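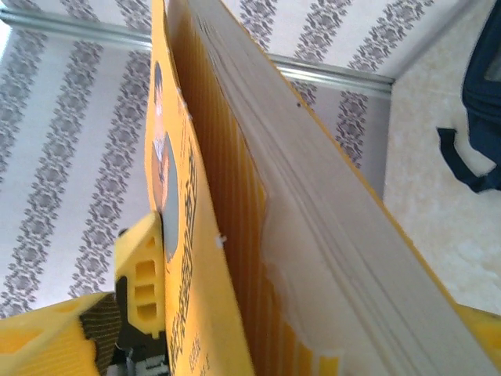 Forty-eight goes at picking up a phone book

21/11/2019 – by the editor, Wuneck
4 min read

I should say first that I call it a phone book out of habit. It's a fat yellow book, it is heavy at the spine and floppy everywhere else, and it has been my test object since August because it is exactly the sort of thing the brochures leave out. They like cubes. Cubes and foam fruit.

The claim I wanted to check is one I keep hearing, that you no longer program these arms, you just show them. You take hold of the controller, move the gripper where you want it, squeeze, lift, put down, and do that enough times for the software to get the idea. A child could do it, somebody said at the open day in Haverford. I would like to meet the child.

The arm is one of two at the shared workshop in Fuvilham. The fingers are yellow plastic with slots in them, like a short ladder, and there's a little camera down at the wrist. You steer from a chair with a hand controller and you are supposed to go by the wrist view as much as you can, the argument being that the robot will only have that view later, so you shouldn't be using information it won't get. Fair enough. It is also how I came to spend a whole afternoon looking at the edge of a book from underneath, with the cover squashed so thin that the writing on it might as well be a barcode.

I recorded 48 demonstrations. I kept 39 and threw away nine, and I want to talk about the nine, as the people selling this stuff never do.

Most of those were down to me. I came in too shallow and pinched only the cover, which is a perfectly good way to lift a cover. Twice I squeezed, lost my nerve and squeezed again, and if you leave that in, the thing learns to dither. One was spoiled when I drove the fingers into the table and sat there swearing at it. The software has no opinion on any of this. It will happily swallow a bad demonstration and give it the same weight as a good one, so the sorting is done by you, afterwards, watching yourself fumble on a small screen.

Then there's the business of variety. The advice is to change the angle of the book every time, and I thought I had. When I went back through the recordings I had turned it a bit to the left, a bit to the right, and almost never flipped it. I'm right-handed and I'd set the task up to suit me. A robot taught by me would be a robot for books put down by me.

What did I get for it? On my own patch of table, with the book roughly how I like it, the trained version managed a decent pick more often than I expected. I'll give it that, and I was a little pleased. With the book pushed over to the other side it went to where the book used to be and closed on air – very confidently, too.

The man-in-the-pub answer is that you need more data. The Budia package I was using says much the same in its notes, and suggests 80 demonstrations per task as a starting point. Per task! Putting the book on a shelf is a different task, apparently. So is a thinner book. I did the sum for the jobs I'd want done in my own kitchen and stopped before the end.

I don't think it's a con. Moving the arm by hand is far nicer than typing in positions, and I have done plenty of that and don't miss it. But "just show it" is carrying a lot of weight in that sentence. Somebody has to do the showing, with sore thumbs, and then somebody has to go through the lot and be strict about it, and so far in both cases that has been me.

Next month I'm going to have another go with the book upside down in half the runs, and I'll mark the bad ones as I make them instead of leaving it all to the end.

481 views
9 comments
Share this post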